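The Arm at the Table: Pictures From a Job That Is Being Changed
Text and gallery by Ngân Kim

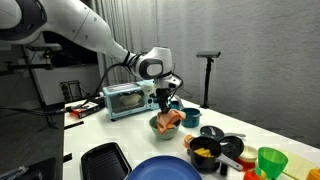
Alitz, August

A white arm with a black gripper has hold of an orange cloth over a green bowl. There is a toaster oven behind it and a lot of cookware off to the side. This is the job, or a piece of the job, that Batis says its customers will soon be able to hand over: the clearing, sorting and putting back that goes on in every commercial kitchen between one meal and the next.

I spent a Tuesday at Batis and the rest of the month talking to people at Tileo, a catering firm that has signed on to have one of these arms in its prep room by winter. I came back with one picture I wanted to use and a notebook that doesn't agree with the brochure. The notes below go with the picture.

The cloth
Anyone who has worked a prep table picks up a cloth without looking at it. For the arm, cloth is a hard subject. It folds, it sags, and it has a different shape every time it is put down. Bernd Heitmann, who runs the trials at Batis, told me cloth was the thing he'd show a visitor if he wanted to be fair, and a hard cup was the thing he'd show an investor. I liked him for that. I still couldn't get him to give me a failure rate.

The table
Look at the right-hand side, where the saucepan, the round black pan and the bowls sit close together. At Tileo they call a table like this "half past two," after the hour when lunch is out and dinner hasn't started. Thư Đồng has cleared that table for 17 years. She told me the order she works in depends on who is waiting for what, whether the sink is free, and which cook is in a bad mood. None of that is written down anywhere. Batis has asked her to write it down. She has not been offered extra pay for doing so.

The cables
A thick bundle of dark cable comes in from the left, and more of it is strapped to the arm near the wrist. The sales talk is all about the arm and what it can lift. I heard much less about who runs the cable, who wipes it, and who gets called when something comes unplugged in the middle of service. At Tileo the answer so far is Cường Tạ, a dishwasher who once fixed the ice machine. His new title is "cell attendant." His hourly rate is the same as it was in the spring.

The cameras
There are flat, dark devices on stands at the back and to the left that look like cameras. Trí Tô, who speaks for the kitchen staff at Tileo, wants to know what a camera in the prep room will record when a person is standing at the table, and who gets to watch it later. The contract runs to 135 pages and he has been allowed to read 3 of them. Management told him the footage is "for the system." He asked whether the system includes management and is waiting to hear.

The pans
A saucepan with chunky yellow pieces in it, its gray handle pointing out toward the corner. Thư's first comment when I showed her the picture was about that handle. She'd have turned it in. Her second was that she'd have started with the pans and left the cloth for last, but she allowed that she wasn't there and didn't know what had been asked for.

The number
Batis likes to say an arm can put in 2000 hours before its first major service. Fine. A person at Tileo does that in a year, and also answers the door, signs for the fish and trains the new hire. Vương, the consultants who drew up the plan, have a chart where all of those extra jobs are labeled "other." The plan takes two people off the prep shift and leaves "other" where it is. I asked who would be doing it and was told the question was a good one.

What the staff want
Less than I expected. Nobody I talked to wanted to keep scrubbing grill trays out of pride. Cường would happily give those away tomorrow. They want the shift schedule for winter, in writing, with names on it. They want to know if the person who looks after the arm gets paid as a machine operator or as a dishwasher. Thư wants somebody to show her the arm working at half past two, in her own prep room, with the fish delivery at the door.

Bernd says he is open to that — no date has been set. Tileo's management did not answer my last two messages.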